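Is it normal to be asked to "act" as team lead for months with no title and no raise?

Posted by Anathi Pillay in Work & Careers

I've been at Sayce for a while now, on the customer accounts side, and when our team lead left in the spring my manager asked if I'd "hold the fort" until they hired someone. Fine, I said yes. Well, it's August and I'm still holding it! I do the schedules, I sit in on the planning calls, I train the new people (two so far), and my pay hasn't moved. Last week I found out they're interviewing a guy from outside who has never done our kind of accounts. When I asked if I could apply, I was told I could, but that they wanted someone with "more presence." I don't even know what that means. I've got the experience and I finished the supervisor course on my own dime.

Do I apply anyway, or start looking elsewhere? And can I ask for back pay for the months I've covered?

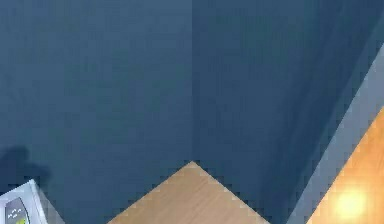 Blue walls, wood floor

3 replies

Tegwen Ruddock

Apply. Please apply! I was in almost the same spot at Biltex - eight months of covering, then a big surprised face when I put my name in. What helped me was writing down everything I did that wasn't in my old job description, with dates, and sending it to my manager before the interview so it was already on paper. I also asked her straight out what "leadership qualities" meant to her and could she give me an example. She couldn't, really, and I think that changed the tone a bit.

On the money, I asked for an acting allowance and got a one-time payment of $1,805. It wasn't what the work was worth but it paid for the car repairs. Check your handbook, some places have a rule about acting up past a certain number of weeks. I'd ask by email, and keep a copy at home.

I did get the job, by the way, though a guy on my team called me "the temp boss" until Christmas.
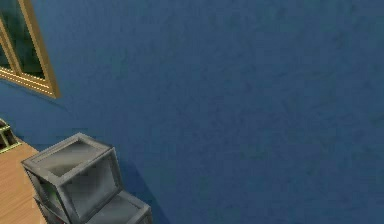 Wyn Ruddock

just quit lol. they already told you the answer

Tülin Kaplan

I wouldn't quit before you've got something lined up, rent is rent. But I would look while you apply, you can do both. I've been on hiring panels and "presence" is one of those words people use when they've already pictured somebody, and a lot of the time the person they pictured is a tall man in a jacket. If they turn you down, ask for the reasons in writing.

One thing I see differently from Tegwen - I'd keep the back pay talk separate from the interview. Get the interview done, then bring up the money either way. And if they hire the other guy, you don't have to train him for free on top of your own work. Ask what your duties are going to be from his first day, and hand back the schedules.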